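November 10, 2019
Workshop book, dye bench, walnut and madder on the Rutari wool

Picking up where I left off in August, when the walnut hulls went into the barrel and I promised myself I would write things down properly this time. I did not, of course, so what follows comes partly from memory and partly from the tags on the skeins (bless whoever started us on tags).

The hulls have been sitting under rainwater ever since and they smell exactly the way you would expect. I strained off 2,000 ml through an old pillowcase and brought it up slowly on the back burner, keeping it well under a boil, and put in one small skein of the Rutari, soaked beforehand but with no alum at all. Luzius Pfister has been telling me for years that walnut needs no help from a mordant, and I have been politely not believing him. Well, the skein came out a deep, friendly brown, like good rye crust, and it has kept its color through two rinses. I owe him a coffee and probably an apology.

Madder next, and this one I fussed over. The root is from the Prantl packet, the coarse grind, and I gave it an overnight soak before any heat went near it. 500 g of wool, mordanted in alum the day before and kept damp in a towel. I held the bath at 140 Fahrenheit and stirred it every so often for 90 minutes, with the window open and the radio on. A lovely afternoon, if I may say so in a workshop book!

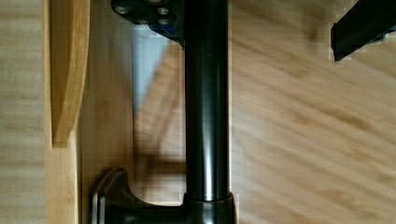
Why did the last madder bath turn out brown instead of red?

Too much heat. Once the bath gets near a simmer the root starts giving up its browns along with the red, and they muddy everything after that. I had walked off to answer the phone and came back to a rolling pot.

So this time the thermometer stayed clipped to the side, and the red is a real red, a bit toward brick in the thicker strands. The Wirna sample, which I threw in at the end just to see, took the color much paler and a little unevenly. I think it still has some spinning oil in it. Scour it again, longer, with the plain soap, before anyone decides it is bad wool.

The water question is still open. What comes out of our tap is hard, and everyone who writes about madder seems to like hard water, but the walnut was all rain and I would dearly love to see the two swapped. Luzius is bringing a jug from the spring at Cenditz next time he drives over. If he forgets, I will use what is left in the rain barrel and put up with the leaves.

Leftover madder bath is in the lidded bucket under the sink, good for one more round of pinks. Please don't pour it out, and please don't add anything to it either, however tempting that jar of rusty nails may look.

Still to do: light test on both colors, half of each card covered, taped up in the south window. Wash test with the gray soap. Order more alum. Find the lid for the big pot.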